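Sorting the Hall Shelf and the Kitchen Drawer

We have lived at the Wenby flat for six years and most of what follows came out of clearing one shelf and one drawer in February. None of it needs special equipment.

Packets and pouches

Sealed pouches slide around and end up under heavier things. Stand them upright in a shallow box, printed side forward, with the oldest at the front. If you can't read the label, write the contents and the use-by date on masking tape and stick it across the top. Check the seal with your thumb before putting a pouch away. Anything swollen goes in the trash.
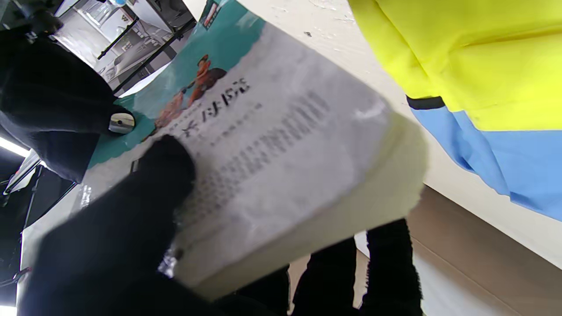
Books

Books kept near a kitchen pick up grease and damp. Twice a year, take each one down, hold it by the spine and let the pages fall open a few times to shift the dust. Wipe the cover with a barely damp cloth and leave the book standing for an hour before it goes back. Thick books should stand straight – leaning them pulls the pages away from the spine. For a musty smell, put the book in a lidded tub with an open dish of baking soda and leave it for a week.

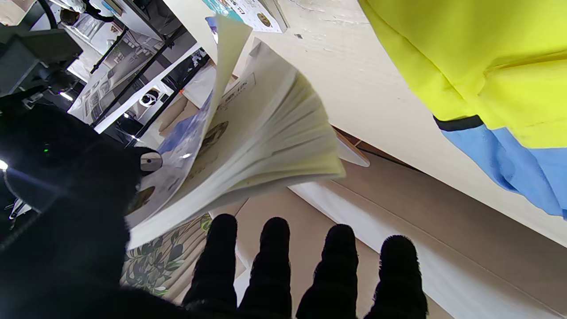 Fanning the pages of a thick book.

Receipts and paperwork

Ksawery Kozłowski, our neighbor, keeps 40 envelopes in a filing box, one for each type of bill. I tried that and gave up by spring. Two folders are enough, one for things to pay and one for things to keep.
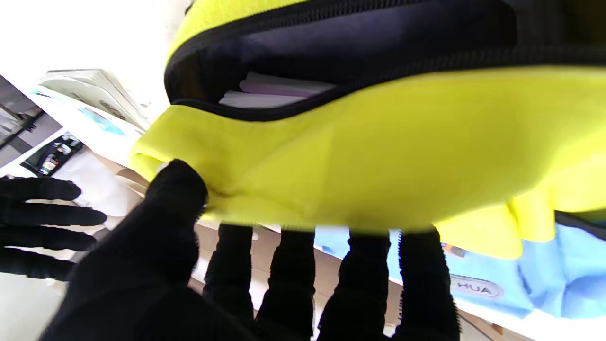 Warranty slips are the papers most likely to go missing. Staple the receipt to the slip the day you buy the thing, and write the store name on the back, as thermal print fades. Papers that have to leave the house are better off in a bag with a zippered pocket, like the navy one on the yellow-green bag, where a stack can lie flat. Close the zipper all the way before you set off. If it sticks, rub the teeth with a candle stub and run the pull back and forth a few times. Empty the pocket when you get home.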